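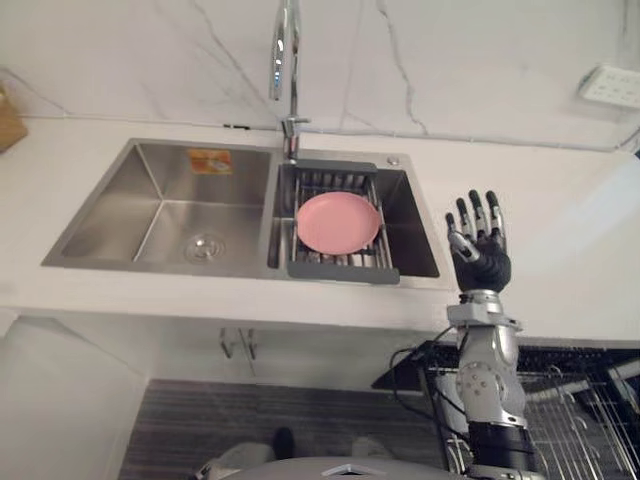 Does the perception check have to be repeated if only the planner was updated?
Run items 1 through 4 again after any change to the control stack, the planner included. The planner reads the perception output through a shared message format, and a planner update can change which fields it expects.

Software pre-run checklist, sink and counter tasks
Stack: Endar control, Clovbridge planner
Completed by: Judit Győri
Reviewed by: Zoltán Somogyi
Month: June

1. Build and versions
Control build matches the release sheet: OK
Planner build matches the release sheet: OK
Local changes on the robot computer: NONE
Comment: Build 723 on both. The release sheet still listed the previous planner. Corrected before sign-off.

2. Clock sync
Head camera and joint state stamps within limit: OK
Comment: Limit is 13 milliseconds. One spike at startup, then steady. Gyula Vörös wants the startup spike logged as a warning and I have changed the logger to do that.

3. Camera calibration
Intrinsics file loaded: OK
Hand-eye transform loaded: OK
Reprojection check: OK
Comment: The loader still accepts an old hand-eye file without complaint. Ticket is open. Until it closes, read the date in the file header by eye.

4. Perception
Plate detector: OK
Basin edge detector: OK
Depth on brushed steel: FAIL, then OK
Comment: First pass gave holes in the depth map along the basin walls, and the planner treated them as free space. Setting unknown cells to occupied fixed the plan. This should be the default for any task with a sink in it. Mariann Jakab is making the change in the task config so it does not have to be set by hand.

5. Collision model
Counter, sink and faucet meshes present: OK
Faucet padding set: OK
Fixed obstacles reviewed: OK, see comment
Comment: The faucet mesh stopped short of the top of the spout. Extended it and saved the model under a new name. Do not load the old one.

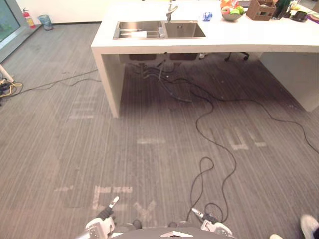 Loose items on the counter are not in the fixed model and should come in through the live obstacle layer. If the live layer is off, the planner will accept a path straight through them. Check the layer status on the operator screen before enabling the arms. Cables on the floor are also missing from the model, so base motion stays locked out in software for this task.

6. Planner
Test plans generated: 3,000
Plans accepted by the checker: OK
Plan time under limit: OK
Comment: Limit is 980 milliseconds. The slowest plans all reached past the faucet to the far side. Acceptable, but I would like Rozália Csizmadia to look at the seed poses.

7. Control
Joint limits match the config: OK
Speed cap active on both arms: OK
Software stop from operator screen: OK
Stop on lost heartbeat: OK
Comment: Heartbeat test was done by killing the process and again by pulling the network link. Both need to be done. They go through different code.

8. Logging
Disk space: OK
Log replay opens in the Dalby viewer: OK
Comment: Replay drops the hand joints if the viewer is opened before the log is closed. Close the log first.

Open items
Hand-eye loader accepts old files. Owner: Gyula Vörös.
Unknown cells default for sink tasks. Owner: Mariann Jakab.
Seed poses for far-side reaches. Owner: Rozália Csizmadia.

Result: passed for arm motion at capped speed. Base motion not released.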